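# Our robot club, the week before Vastville

Monday, March 24, 2025

I joined the robot club at my evening school in the autumn, mostly to improve my English, and now I write more code than English. We have two weeks left until the student round in Vastville. Our team is called Pretetti. Everything happens in simulation, so we need only laptops and patience.

On Saturday we worked on driving between rooms, with both arms up. The house in the simulator is small and the robot is wide, and the doorways are where we lose most of our points.

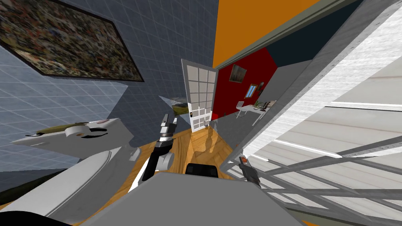

*In the bathroom, with the glass door open.*

Stamatia Bakalis wrote the driving part. She keeps a notebook of every run, and our last one has the number 839. I am responsible for the gripper, and for this I needed a closer view from the arm. I spent the evening on the angle of approach to the tray – I was always coming in too steep. 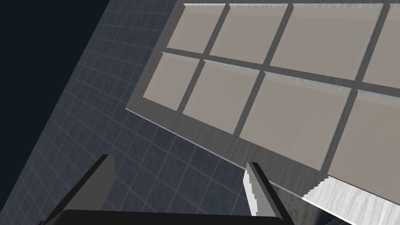
*2 min read*

The rules give 67 points for a full run, and a team must reach some 40 to go further. Our best result until now is lower than I want to write here. I changed the closing speed of the fingers, and after this I tested only the lifting.
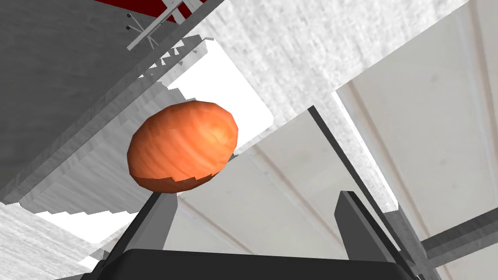
My problem is still the grip. I would like to have the object well between the fingers, but the orange one sits up above the fingertips, and the gap under it is wide. Stamatia thinks I should lower the wrist before closing. I think the target point is wrong in my code, so tomorrow I will try her idea first, then mine. If somebody from another team has the same trouble with round shapes, please write me in the comments.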